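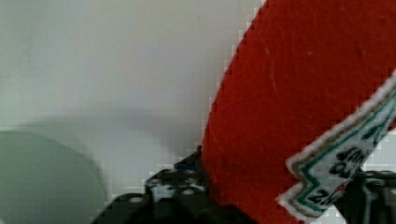

A red plush condiment bottle, with its cloth label wrapped around the side.

Pidevham shop says plush condiments are a pantry trend. The numbers are thin.

A gift shop in Pidevham would like you to believe that people are stocking their couches the way they stock their refrigerators. Saso, which opened on Prarnier Street in March, has given over its front window to stuffed food, and says the condiment bottles are the part of the display that customers ask for by name.

The shop put out a statement this week calling soft condiments "the new throw pillow." It gave one sales figure to back that up: 151 plush bottles sold since opening. Asked how many of those went to separate customers, owner Caradog Ifans said he did not keep that kind of record. Asked how many came back, he said a few, mostly duplicate birthday gifts.

For comparison, the shop's own flyer says it carries over 50 kinds of stuffed food, from pancakes to a fried egg with a face. The statement does not say how any of those sold. A slow month for the fried egg would make almost anything else look like a craze.

Ifans does not much like the question. "People pick one up and they laugh, and then they buy it," he said from behind the counter, where the overflow stock sits in open bins. "I don't know what more proof you want."

Some proof that they stay on the couch would help. The red bottle is a handsome enough thing, deep in color and soft in the way of felt or short fleece, with a label edged in fuzzy white. It also holds on to lint. Pale stray fibers show up plainly on that much red, and anyone who has owned a dark sweater and a light-colored cat can guess how an evening on the sofa will go.

The shop's care card says to spot clean with cool water and keep the toy out of the dryer. It recommends a lint roller, which Saso also sells.

Then there is the price. The large bottles are $30 each, or 2 for $50, a deal printed on a sign by the door. That works out to a savings of ten dollars for a shopper who came in wanting two giant condiments. Ifans said the pair is popular with couples. He could not say how popular.

Down the block at Mateos, a secondhand store that takes in toys by the bag, the clerk on duty in the afternoon said she had not noticed any rush. Stuffed bears come in every week, she said, and so do stuffed dogs. She remembered one plush hot dog, which stayed on the shelf through the winter and finally went into the dollar bin. She had never been offered a condiment.

It may be that nobody is willing to part with theirs. Ifans certainly takes that view, and he pointed out that the store has been open only a short time. He also said a larger size is coming, long enough to use as a bolster, though he had no sample to show and would not name a delivery date.

Shoppers in the store one recent afternoon were split. A father let his daughter carry a bottle as far as the register and then talked her into a sticker sheet. A college student bought one for a roommate who, she said, puts ketchup on rice. She paid full price and did not want the second one.

Saso is open from 10 a.m. to 6 p.m. The window display stays up until the end of the month, when Ifans plans to switch over to breakfast.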